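Skusex七月起在Vurkport全域推行“续杯地图”，306处饮水点向所有人开放

Vurkport，七月——出门忘带水、走到半路口渴、杯子空了却不好意思开口，这样的小麻烦，从这个月起在Vurkport会少很多。公益机构Skusex今日宣布，“续杯地图”正式覆盖全城，306处饮水点已经完成登记并挂上蓝色水滴标志，任何人走进去，都可以免费把自己的杯子灌满，不需要消费，也不需要注册。

这306处饮水点分布得相当广：图书馆、社区活动室、渡轮码头、菜市场、牙科诊所、修鞋铺、两家旧书店，还有Gongate步道沿线的全部休息亭。最北的一处设在灯塔脚下的船具店里，店主特意把水龙头换到了靠门的位置，骑车的人不用脱鞋套就能接水。最晚的一处是码头值班室，开放到夜里11时30分。

“我们最初只想把老城区那几条街连起来，”Skusex项目负责人Stanisława Pietrzak说，“名单一公布，电话就响个不停，城外的店也来问能不能加入。有一位面包师傅说，他店里的水一直是随便喝的，只是从来没有人敢问。我听了特别高兴，这张地图要做的就是让人敢问！”

试点阶段从去年秋天开始，最早只有20家商户参加，集中在Seppälä街和鱼市广场之间。冬天加入的人不多，到了春天，学校和运动场馆陆续进来，名单一下子长了许多。试点期间，Skusex向居民发放了纸质问卷，共收回1206份。问卷里呼声最高的一项是标志要挂得低一些，让孩子和坐轮椅的人也能看见；排在第二的是希望注明有没有热水。这两条意见都已经落实，新标志统一挂在门把手的高度，提供热水的地点在水滴旁边加一道橙色弧线。

还有不少人在问卷背面写了长长的留言。一位退休的电车司机手绘了自己当年跑过的线路，把沿途他认为应该设点的地方一一圈出来，其中大部分后来真的成了饮水点。一所小学的四年级学生寄来了全班合写的信，要求在足球场边上多设一处，“因为下半场最渴”。足球场边的饮水点已于上个月启用，信的原件现在贴在Skusex办公室的门上。

地图提供纸质和网页两种版本。纸质版首批印刷1000份，折起来和一张车票差不多大，可以在图书馆、渡轮码头和各社区活动室领取，背面印有Gongate步道的里程和坡度。网页版不用下载，打开就能按距离排序，也能筛选无障碍入口、热水和夜间开放。两个版本都有大字排版，网页版另外支持语音朗读。

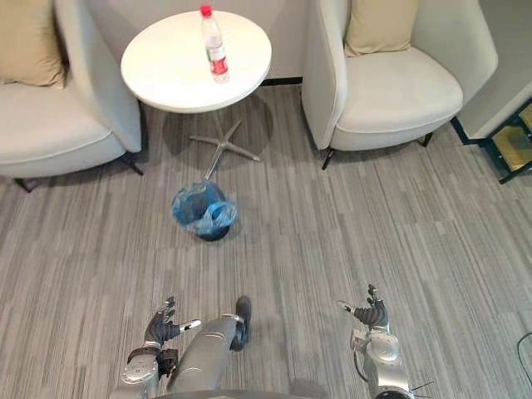 圆桌上的一瓶水。改用续杯，是“续杯地图”想鼓励的日常小习惯。

和饮水点同时启动的，还有一项面向办公场所的“会议桌上换个杯子”活动。参加的单位在一个月里尝试用水壶和玻璃杯招待来客，Skusex免费借出水壶，并且上门协助检查水龙头滤芯。活动没有评比，也不排名，月底大家坐下来喝杯茶，聊聊哪些做法顺手，哪些做法别扭。试点时有一家会计事务所提到，最难的是记得谁来洗杯子，他们后来把洗杯子的名字写进了每周的会议议程，这个办法被好几家单位学了去。

水质是大家问得最多的问题。所有登记地点在挂牌之前都接受了一次取样检测，之后每半年复检一次，结果写在标志背面的小卡片上，翻过来就能看到日期和结论。如果某处因为维修暂停供水，网页地图上的水滴会变成灰色，并显示最近的替代地点。步道沿线的休息亭在冬季结冰期关闭，预计每年三月底恢复。

Vurkport夏天的风大，太阳也晒，沿海那一段几乎没有树荫。过去徒步者往往要背着一整天的水上路，Gongate步道的志愿向导队今年对路线说明做了修改，标出了每两处饮水点之间的步行时间。最长的一段在采石场和旧盐仓之间，走得慢的人需要一小时二十分钟，向导队建议在盐仓把杯子灌满再继续往前。

“我自己走完了整条步道，只带了一个杯子，”Stanisława Pietrzak说，“在采石场门口遇到一家三口，孩子举着地图给我指路，说前面那家的水最凉。那天下午我真是一路笑着走的。”

七月内，Skusex将在鱼市广场举办开放日，时间为上午10时至下午4时。现场可以领取地图，给旧水壶更换密封圈，也可以把闲置的杯子带来交换。儿童区准备了水滴印章，集齐老城区一条街的印章，就能在地图封面上盖一枚灯塔纪念章。遇雨则移到图书馆一楼大厅，时间不变。

希望加入的商户和机构可以全年报名，条件很简单：有一个能对外使用的饮用水龙头，营业时间内有人在场，愿意接受取样检测。标志和检测费用由Skusex承担。报名表可在图书馆服务台领取，填好后交回原处即可，一般三周内会有人上门看场地。

关于Skusex
Skusex是设在Vurkport的公益机构，关注公共空间里的日常便利，曾参与街边长椅修复、候车亭遮阳和步道指路牌更新等工作。

媒体联系
Skusex新闻办公室，Vurkport，Seppälä街
联系人：Stanisława Pietrzak
采访及开放日拍摄请提前两个工作日与新闻办公室联系，纸质地图样本可代为邮寄。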